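Summer baking orders at Latthorpe

Picnic season is under way and the Latthorpe shop has moved to its summer range. Scones, sausage rolls and fruit tarts are baked daily from 7, and the heavier rye loaves come back in September.

Siham Samir has reworked the plain scone, which the shop has sold since 1929. It now has less sugar and a little buttermilk. A box of a dozen stays at the old price until the new menus are printed.
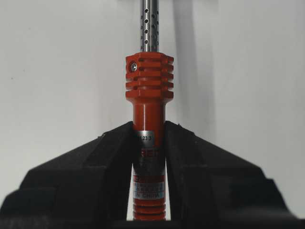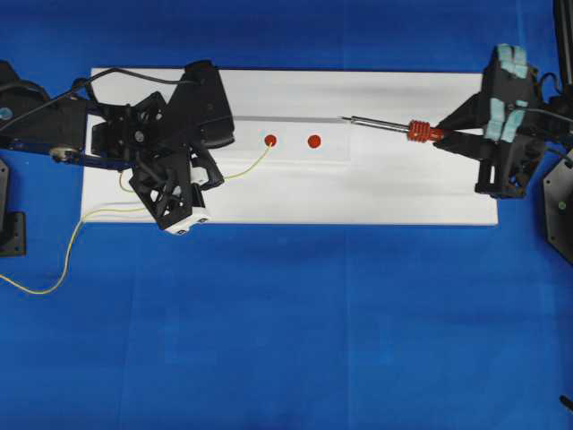 Party trays should be ordered two days ahead. The small tray holds 80 pieces and the large one 92, and either can be split between sweet and savoury. Trays with cream need to be collected before noon, as we have limited fridge space behind the counter.

Strawberries are coming from Zorkeck Farm again. The first tarts sold out by mid-morning, so Loubna Abou Zeid is taking names for Saturday-size boxes at the till. Please bring back any cake stands you have on loan.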